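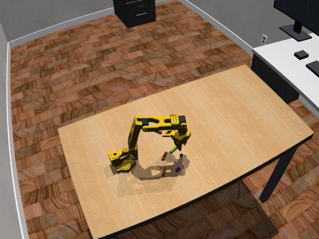
Brullach schools to buy teen mental health screening app, with little proof it helps

The Brullach school board voted Tuesday to put a mental health check-in app on the phones of every student in grades seven through 12, starting in January. The app is made by Tredia, a company that until now has mostly sold attendance software, and the district will pay $195 per student for the first year.

That is a lot of money for a product whose main evidence is a brochure.

Tredia says students who used the app in a pilot at Mirnbridge reported feeling "more supported" after 60 days. The summary handed to the board says over 500 students signed up. It does not say how many were still using it by the end, how many answered the final survey, or how the answers compared with those of students who never had the app. Asked for the full results, the company said a report was being prepared and gave no release date.

Students will get a short set of questions each Monday morning on sleep, mood, friendships and thoughts of self-harm. Answers are sorted into green, yellow and red. A red result is supposed to alert a school counselor. Brullach's counselors already have long waiting lists, and the contract adds no counseling hours. A district spokesperson said existing staff would "absorb" the alerts and that a procedure for evenings and weekends was still being written.

Parents who spoke during public comment were split. One mother said her son waited most of a semester to talk to anyone at his school and that she would take any tool that got him noticed sooner. A father of two asked what good it does to flag a kid at 9 p.m. if the message sits in an inbox until morning. The board thanked him and moved on to the next speaker.

Privacy took up less of the meeting than it should have. The draft contract lets Tredia keep answers with names removed for "product improvement" after a student leaves the district. In a small school, taking the name off may not hide much. Grade, gender and a few weeks of answers could be enough for somebody to work out who wrote them. The company said it does not sell student data, but the draft has no section on what happens if Tredia itself is sold.

Students as young as 13 will be able to use the app without a parent signing anything. Families can opt out by returning a paper form, which the district says will go home before winter break. Board members did not discuss whether a teenager can opt out on their own, or whether a teacher will be able to see who did.

One board member asked to delay the vote until the pilot report was out. The motion failed. Supporters said the district could not afford to wait while kids were struggling, and that is a hard argument to vote against in a public meeting - though it would have applied just as well to hiring another counselor, an item cut from the budget last spring.

The district also looked at a cheaper option from Giáp, a nonprofit that trains students and staff to spot a classmate in trouble. It was dropped after the first round. The scoring sheet in the meeting packet gives "lack of dashboard" as a reason.

The contract runs for one year and renews automatically unless the board votes to end it. The district said it would judge the app by how many students log in. It has not set a target for how many should get to see a counselor.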